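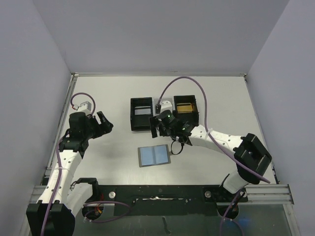

# Clearing the table -- notes for my talk, Bunville, 18 May 2026

Slides by Sebastião Conceição. If he is not in the room, I change them myself with the small remote. Total time is 20 minutes, then questions.

**Opening (stand, do not sit)**

Good afternoon. My name is Cremilda Nogueira and I work at the shared workshop in Praltcombe. I want to speak to you about a table. It is a plain table, light gray, with walls on the sides and at the back. Many of you have one like it at your work.

Ask: who has cleaned their work table today before they came? Wait for hands. Do not make a comment if there are few.

**Part 1. Why the back of the table is the problem**

- Things travel to the back. We push them there with the arm when we need space in front.
- When there is a wall behind, they stop at the wall and they stay.
- In Praltcombe we looked for a small screwdriver during one whole morning in January. It was at the back wall, behind a tape roll.
- I bought a second one in the meantime. Now we have 2, and both of them go to the back.

Say slowly: the back of the table is a storage place that we did not choose.

**Part 2. Front to back, or back to front?**

I was taught by my mother to clean from the front. You see a result quickly and you feel good. But then you carry everything from the back over the part that is already clean.

So we changed it. We start at the back wall, we take one thing, we bring it forward, we decide. Keep, put in its place, or give away. The hand should not return to the back before the decision is made. People laugh at this rule the first week.

(Sebastião thinks it is too strict for small items such as pens. I let him say it if he wants.)

**Part 3. Corners**

Where a side wall meets the table there is a sharp corner, and a cloth does not go in. Use a dry brush first, then the cloth folded to a point. At our place the dust is mostly paper and a bit of thread.

The edge along the back needs the same brush. Go in one direction only, from left to right or the opposite, it is your choice.

Show the brush. It is in my blue bag, front pocket. Pass it to the first row and ask to have it back!

**Part 4. Cables**

Short part, skip if I am late.

- A cable that lies on the table makes you clean around it.
- Lift it, wipe, put it back. Or fix it with a clip, so it follows something and does not lie free.
- Choose one color for one purpose and write it down somewhere. We did not write it down, and it took us two afternoons to correct.

**Part 5. What we got from it**

Bezerra, our neighbors on the same floor, tried the method with us. We kept a notebook of every item that was moved from the back of a table: 662 items in total. Of these, 256 had no place of their own. For me this is the important number -- it means that the table was not dirty, it was full of things without a home.

After this we put up one more shelf. It was cheap and a little crooked.

**Close**

Thank the people from Brurilwood for the invitation and for the coffee. Say that the notebook page can be copied, I have it printed near the door.

If somebody asks about cleaning products: water and a little soap, I have no other advice.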